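叉车证到底要不要年年复训？公司说法跟培训点对不上

楼主：仓边一棵草
发表于 2020年8月18日

先说情况，我在Rullham那边的仓库，叉车证前年考的，平衡重式。上个月换了主管，一来就说证只管一年，过期的全部停车，要重新交钱上课。我打电话问培训点，人家说证上又没写一年，看的是公司自己的复训规定。两边说的不一样，听谁的
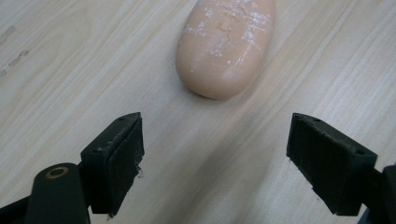
还有，复训的钱要我们自己出，一人400，从工资里扣。组里有几个已经签字了，我没签。主管说不签就去拣货，拣货没有岗位补贴。

想问下大家单位都怎么弄的，最好有在几个仓待过的说说。

1楼：老门架
先分清楚两个东西。一个是证，一个是公司给你的上车授权。证证明你考过，授权是老板说你能在他这儿开。授权他想一年一签半年一签都行，那是他的事。但他不能说你的证作废了，他又不是发证的

2楼：柠七七
我们在Plornley，三年一次复训，半天，看个录像再绕桩，公司掏钱。扣工资没听过。。

3楼：仓边一棵草（楼主）
回1楼，那他让我停车算不算合理？授权没了我证还在，也开不了啊

4楼：老门架
停车他有权停。合不合理看他有没有书面的东西。你去要，制度文件，哪一条写的一年。口头说的不算

5楼：托盘上睡觉
不同意楼上。干安全的说一句，一年一次复训一点不多。我们仓去年六月出过一次，司机开了十来年，倒车不回头，货架立柱撞弯了，幸亏没人。查下来最后一次培训是哪年他自己都说不出。老司机毛病最多，新手反而老实。

6楼：柠七七
没人说不该训啊，楼主问的是谁出钱

7楼：托盘上睡觉
楼主标题问的是要不要年年复训，我答的就是这个。钱的事我也觉得该公司出，这个没争议

8楼：夜班二号门
有争议。我们这儿就是自己出，初次考证自己出，进来以后复训公司出一半。签合同的时候写清楚了的。楼主翻翻你合同，有的藏在附件里

9楼：仓边一棵草（楼主）
刚翻了，合同里只写“须持有效证件上岗”，没写谁出钱，也没写多久。附件就一张劳保用品领用的

10楼：老门架
那就好办，没写就别签。已经签的几个你让他们把签的那张拍下来留着，看看写的是“自愿参加”还是什么。写自愿就麻烦点

11楼：GTR不是车
插一句，换车型的要另算吧？我原来开平衡重，去Lelletti以后换前移式，人家不认，说要加训。我当时还吵了一架，后来上车才知道是真不一样，方向反着来，头一天差点把货怼墙上，服了

12楼：托盘上睡觉
对，车型不一样就是要加训，这个没得吵。高位拣选车更是，安全带、绑点、下降程序，全是另一套。楼主你们换车没有

13楼：仓边一棵草（楼主）
没换，还是原来那几台，连座椅破的那个口子都还在

14楼：搬砖不搬家
我说个不好听的，你们主管八成是跟培训的有关系。一人400，你们组多少人

15楼：仓边一棵草（楼主）
司机21个，别的仓不清楚。有没有关系我不敢乱说，没证据

16楼：夜班二号门
别往那边扯，扯了楼主不好收场。就问两个问题，哪条制度，谁出钱。发邮件问，别当面问，当面问完他不认帐

17楼：柠七七
+1 发邮件，抄送人事

18楼：老门架
补充下，复训也分好坏。我在Gauthier那会儿的复训是实打实的，笔试85分过线，实操教练坐边上一项一项打勾，顺带把作业前检查重新讲一遍，链条、货叉根部、轮胎、喇叭。训完发一张记录，上面有车型有日期有教练签名。有这张纸换单位都好说话。要是你们那个交了钱就坐着听两小时，纸也不给，那真不值

19楼：GTR不是车
笔试85？这么高，我们60就过

20楼：老门架
每家定的不一样，60也有。我说的是我那家

21楼：仓边一棵草（楼主）
更新。邮件发了，抄了人事。人事回得挺快，说制度里写的是“定期复训”，没写年限，正在跟主管核实，核实期间不停车。扣钱那个表先收回去了，签过的也先不扣。

主管今天没跟我说话，哈哈

22楼：托盘上睡觉
“定期”两个字最坑，让他们把年限写死。另外还是劝一句，真安排了就去训，别因为赌气不去。

23楼：仓边一棵草（楼主）
去的去的，公司出钱我肯定去。本来也不是不想学，倒库那块我自己都觉得手生了

24楼：搬砖不搬家
蹲个后续，我们这边17号库也在传要交钱，估计下个月轮到我

25楼：夜班二号门
楼上同一个公司的？那你俩私信对一下，看两边说的是不是一个价

26楼：搬砖不搬家
不是一个公司，就隔一条路。已私信楼主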